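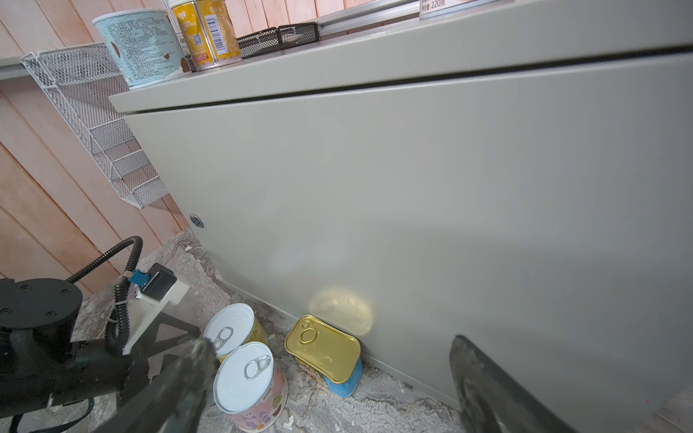 Abb. 1: Greifer vor den Konservendosen am Metallschrank, Blick der Handgelenkkamera

Zwischenbericht zum Vorhaben Plirkon, Berichtspunkt 4: Vorführtag am Standort Lotberg

Der im Arbeitsplan vorgesehene Vorführtag hat im März stattgefunden. Eingeladen waren die Kooperationspartner aus Kornden, zwei Berufsschulklassen und die Anwohnerschaft. Geöffnet war von 10 bis 16 Uhr. Am Einlass wurden 100 Besucherinnen und Besucher gezählt, erwartet hatten wir etwas weniger. Die Gruppen wurden auf 15 Personen begrenzt, ein Durchgang dauerte eine halbe Stunde.

Gezeigt wurde das Greifen und Umsetzen von Konservendosen in einer Umgebung, die einem kleinen Lagerraum entspricht. Die Dosen standen teils oben auf dem Schrank, teils auf dem Betonboden davor. Verwendet wurden runde Dosen in verschiedenen Höhen und eine rechteckige Fleischkonserve mit Ringverschluss. Die rechteckige Form wurde auf Wunsch der Partner aus Kornden aufgenommen, weil sie in deren Sortiment häufig vorkommt. Der Boden ist uneben und wurde für den Termin nicht ausgeglichen.

Die Besucher konnten das Kamerabild vom Handgelenk auf einem Monitor verfolgen. Das hat sich bewährt, da der Arm aus der zweiten Reihe schlecht einzusehen ist. Für künftige Termine wird ein zweiter Monitor gebraucht.

Über den Tag wurden 704 Greifversuche protokolliert, einschließlich der Probeläufe am Vormittag vor Einlass. Die Auswertung nach Dosenform liegt noch nicht vor und wird mit dem nächsten Bericht nachgereicht. Nach Durchsicht der Protokolle lässt sich sagen, dass runde Dosen mit freiem Abstand zueinander wenig Schwierigkeiten machen. Aufwendiger ist die hochkant stehende rechteckige Dose, wenn sie an einer Fläche anliegt. Der zweite Finger findet dort kaum Platz. Neun Läufe mussten von Hand abgebrochen werden, Schäden am Gerät gab es dabei keine. Die Fingerspitzen werden dennoch vor der nächsten Messreihe getauscht.

Aus den Gesprächen mit den Gästen sind zwei Punkte für den Arbeitsplan übernommen worden. Die Berufsschule möchte einen eigenen Termin mit längerer Fragezeit. Die Firma Ekström hat angeboten, eigene Gebinde für Versuche bereitzustellen; über Umfang und Transport wird noch gesprochen.

Kosten: Der Vorführtag blieb im Rahmen der bewilligten Sachmittel. Nicht verbraucht wurde der Posten für Leihmobiliar. Wir bitten darum, den Rest in die Position Verschleißteile umwidmen zu dürfen. Ein formloser Antrag liegt bei.

Offen sind die Auswertung der Protokolle, der Tausch der Fingerspitzen und die Terminabsprache mit der Berufsschule. Der nächste Bericht folgt im Juni.

Projektbüro Plirkon, Standort Lotberg | Kontakt | Impressum | Nach oben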